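Workshop Tips: When a Bench Arm Drops What It's Holding

Filed under: Workshop, Tools, Safety

More people are putting small robot arms on their workbenches, and we get more mail about them than we used to. Most of it is about the same fault. The arm picks something up, carries it partway, and lets go. Sometimes it lets go over the bench, and sometimes over a foot.

We had it happen in our own shop in September. One arm of a two-arm setup was carrying a pair of shears to a tray when the fingers opened and the shears came down point first. They stuck in the bench top four inches from a hand. The person attached to the hand had reached in to straighten a rag. There was no injury, but we stopped using the arms until we knew what had failed.

The fault was in the cable. The gripper cable on our arm ran from the wrist down to a clip lower on the arm, and the clip had been set too tight. Every time the wrist turned all the way over, the cable pulled at the plug. After 343 cycles by the counter, the plug had worked back far enough to lose contact for a moment. Our gripper opens when it loses signal. Many do. Some hold, and some go limp, and you should find out which kind you have before you give it anything sharp.

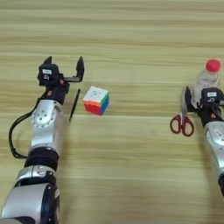
By Pilar Toledo
Workshop Tips | 12 Jul 2018 | Updated with reader letters

Check the cable loop first

Look at the cable where it leaves the wrist. It should stand out from the arm in an easy curve and come back in lower down. With the power off, turn the wrist by hand to both ends of its travel, if your maker allows that. If the loop goes flat at either end, move the lower clip and try again. Too much slack is also bad. A big loop can catch on a bottle cap or a vise handle and pull the plug out the same way.

Mark the plug. Draw a line with a paint pen across the plug and the socket together. If the two halves of the line no longer meet, the plug has moved. Check it at the start of each session and every 100 cycles on a long job.

Don't tape the plug in place. We tried it. The tape held for a while, then crept, and we couldn't see the plug under it.

Test with things that can fall

Use a light plastic bottle, a puzzle cube, or a pen for your first runs after any repair. Each one asks something different of the fingers. A cube has flat sides and is easy to hold. A round bottle will turn if the grip is low. A pen is thin enough that a worn finger pad may miss it completely.

Keep scissors and knives for last. When you do use them, close the blades and have the arm take them by the handles or across the pivot. Set the lift height as low as the job allows. Two inches is plenty to clear a flat bench.

Where to keep your hands

The worst habit is reaching in while an arm is paused. A paused arm still has power. Ours was between moves when the rag got straightened. Hit the stop, wait for the arm to settle, and then reach. If your arms sag when the power is cut, put a block of foam under each one before you press anything.

With two arms, stop both. One stop button should cut both, and if yours doesn't, rewire it or have it rewired. The Harkow kit we bought came with a separate button for each side, and in a hurry you will hit the wrong one.

Mark the reach of each arm on the bench with tape. Stools, coffee and elbows stay outside the tape.

What the repair cost

A new gripper cable was $34.83 with shipping. We replaced the one on the other arm at the same time. The clip was fine and we reused it, one hole looser. We ran 2,000 cycles with a bottle before going back to tools and had no drops.

From readers

"Mine dropped things only in the morning. The finger pads were hard from a cold garage. I warm the shop first now." (Wei, Hendstead)

"Check the screws on the wrist plate too. Two of mine had backed out and the gripper was rocking. Thread lock fixed it, the removable kind." (Tokholm Tool Club)

"You say to mark the plug with paint pen. Nail polish works and I already had it." (no name given)

Next month: getting dried glue out of a bar clamp, and what to do with a vise that slips.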